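4.2 Reuse of club garments after the playing season

The second part of the study looked at what happens to sports clothing once it enters everyday wardrobes. We held wardrobe interviews with 12 owners, each of whom brought out the sportswear they still wore and talked through how they had come to own it. The interviews were carried out by Leanne Crabtree in November and lasted two hours at most. Owners were asked to lay the garments on a bed or table and sort them in whatever way made sense to them.
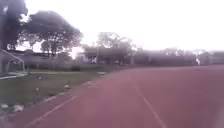
Most owners sorted by occasion first and by label second. Track tops from Belis were placed with jackets and worn over shirts, while Stotel pieces of much the same cut were kept with gym clothes. When asked about the difference, owners pointed to the collar and the zipper — a stand collar was read as outerwear, a soft one as something to sweat in. Price came up less often than we had expected. Six owners could not recall what they had paid.

Color was treated in a similar way. Dark red and navy were described as easy to wear with other things, and bright panels were described as dated, even by owners who liked them. 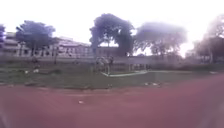
Figure 6. Outdoor setting.

4.3 Coding of the garment records

Each garment was entered as a single record with its label, cut, main fabric and the owner's own name for it. This gave 525 records in total. Two coders worked through the full set separately and then met on a Monday to settle the cases on which they differed. Most of these involved Saarinen knitwear, which one coder had entered as sportswear and the other as fashion. We kept the owner's term wherever there was one. Garments from the Itport outlet line were coded under the parent label — a choice that affects the counts by label but leaves the counts by cut unchanged.
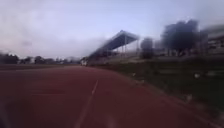
4.4 Limits of the sample

All of the owners lived in one city and were willing to open their closets to a stranger. People who had recently cleared out their clothes are probably missing from the sample. We also relied on memory for dates of purchase, and these should be read as estimates.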